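Cunditz G2 gripper kit: bench review
March | Stotmont Workshop Notes, by the editor

This site uses cookies to remember your settings. Accept | Manage

The Cunditz G2 is a two-finger gripper sold as a kit for hobby arms. Ours went on a home-built arm in the shared workshop at Stotmont, driven by a Kirui controller board. The kit weighs 335 grams assembled and cost $171 before shipping.

Assembly took one evening. The printed guide skips the cable routing, so dry-fit the harness before closing the housing. Two of the screw bosses needed cleaning out with a hand tap. The wrist camera bracket is included and holds its angle well once the lock nut is tight - finger tight is not enough.
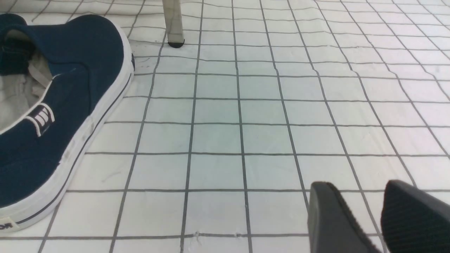

Wrist camera view with a canvas slip-on lying on the grid mat, gripper fingers at lower right.

We ran 1041 pick attempts on household items over the month. Shoes were the hardest group. A soft collar folds under the fingers, and the grip then slides toward the sole. Closing across the heel at reduced force gave the best results. Rigid items such as mugs and small boxes caused little trouble.

The grid mat is sold separately under the Cusex name. Its lines are useful for a quick check of camera alignment, but the sheet ripples and should be taped down at the corners before calibration. A stiffer backing would be worth paying for.

Firmware is the weak point. The force setting resets to default at each power cycle, and the log stops writing at 3441 entries without a warning. Export it early.

Recommended for anyone with a working arm and some patience. As a first build, look for a kit with better documentation.

Recent items
Kirui controller board: wiring notes
Choosing servos for a small arm
Benchtop power supplies compared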